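Pouring Slowly in Plesotley

Kittipong Inthanon answers the door with a towel over one shoulder and a screwdriver behind his ear, and before I have my coat off he is asking whether I take lemon in my water. I say yes. "Good," he says, "because we have so many lemons."

The shared workshop in Plesotley used to be a dental supply store, and it still has the big display window and the long stone counter that came with it. Members pay for a shelf and a key. Some build clocks, one couple restores accordions, and since February the counter at the back has belonged, most evenings, to Kittipong and his friend Wichai Srithong, who are teaching a robot arm to help out at the bar. They call it Prieto, after a bartender Wichai used to know and still speaks of with real affection.
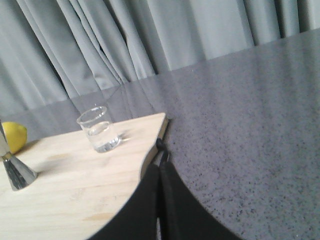

Lumgate Shared Workshop, Home Robotics Group

"People come in expecting it to shake a cocktail," Kittipong says, pulling out a stool for me and then sitting on it himself. "I would love that! Ask me again in a few years. Right now I want it to pick up a little glass of water and put it down again where I said, and I want it to do that when I'm tired and the light is different and Wichai has moved everything two inches over."

The camera rides at the wrist, so what Prieto gets is the view down past its own two black fingers to the board and whatever is standing on it. Wichai chose that spot after a long spell of trying others. "From the ceiling it could see the whole table and it was hopeless at the last inch," he tells me. "Down at the wrist it's like leaning over to thread a needle. You lose the room, but you get the needle." They keep a second camera fixed off to the side as well, and compare the two when something has gone wrong and each of them has a theory.

I ask what goes wrong, and they both start talking at once. Glass is the hard one, they agree, and water in glass is harder. Then there is polished metal. "The jigger is a funhouse mirror," Wichai says. "It has the curtain in it, it has the lamp in it, it has the gripper coming toward itself. The first month, Prieto would slow down in front of it like a cat that has seen another cat." The lemon has never given them any trouble at all, and Kittipong is fond of it for that reason. He likes to begin an evening with the lemon, he says, the way you might play a scale before the piece you're scared of.

The arm itself was built from a secondhand Handus kit, which arrived in a box with nine of the screws missing and the instructions for a different model. Wichai, who repairs sewing machines for a living, cut new pieces for the wrist himself, and he is modest about it until you ask a follow-up question, and then he isn't, and you get the whole story of the wrist. It is a good story. It involves three trips to the hardware store and a very patient sister-in-law.

By now they have recorded 1,043 attempts, every one of them logged by hand in a green notebook as well as on the computer, because Kittipong doesn't trust the computer. He lets me leaf through it. Most entries are a line or two. One says only "no, no, no." Another, from 22 pages further on, says "YES" and has a drawing of a lemon beside it. 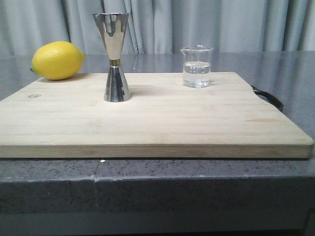

What comes next

The plan for spring is pouring, which means tipping a measured amount from one vessel into another without flooding the counter. Kittipong wants to start with dry rice. Wichai thinks rice teaches you about rice and they should go straight to water and buy more towels. They have been having this discussion, pleasantly, for weeks, and I get the feeling neither of them is in a hurry to settle it.

I ask Kittipong whether he'd do it all again, knowing how many evenings it would take. He thinks about that for a while and turns the screwdriver over in his hands. "My wife says I could have learned to pour a drink myself in that time," he says. "And she's right, I'm terrible at it, I spill everywhere. But I come in here and my friend is here, and the thing does a bit better than it did yesterday, or it does worse and we laugh." He gets up to fetch my water, which he had forgotten, and calls back over his shoulder to ask if I wanted one slice or two.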